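Re: [bench-automation] Budget for the second arm
From: Radosław Krawczyk
Time: Thursday, 4:10 pm

Stanisława Głowacki wrote:
> Before I sign the Trenov quote I need to know two things. Is the
> $2,007 for spare fingers and mounts a one-off or per arm? And
> do we need the wider gripper from Gromodum, or will the one we
> have do the phone stand job as well as the bins?

It's per arm. The price includes freight to the Zawadzka site but not tax. I'd still put it in this year's budget, as Trenov only holds a quote for 30 days.

On the gripper, I'd keep the current one. The phone stand work is all small, light stuff and the fingers we've got are a sensible size for it.
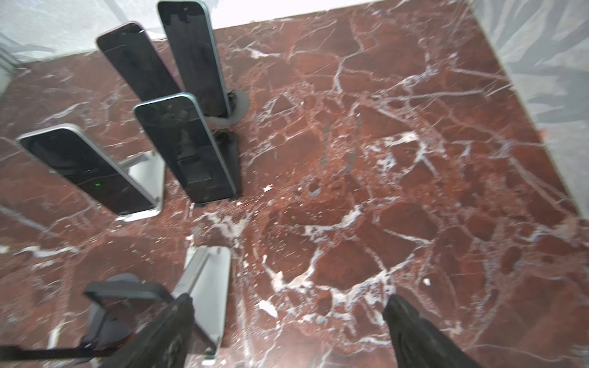 The wider unit adds 68 mm of opening and costs more than the arm's service plan. I can't see us using the extra width before August. If Grevident want larger parts handled after that, we can price it then and charge it to their job.

The bin and mesh container layout is a different matter. I'd like 48 hours of bench time set aside for it before we commit to any more hardware, including the wrist camera upgrade.
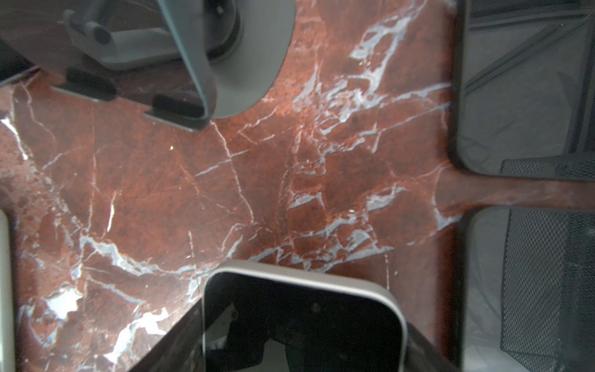
Bench layout, mesh containers on the right, dark bin at the bottom

So my list is one arm, one set of spares and the service plan. Please leave the Gromodum line out for now. I'll send the revised spreadsheet once Trenov confirm the freight cost.

Radosław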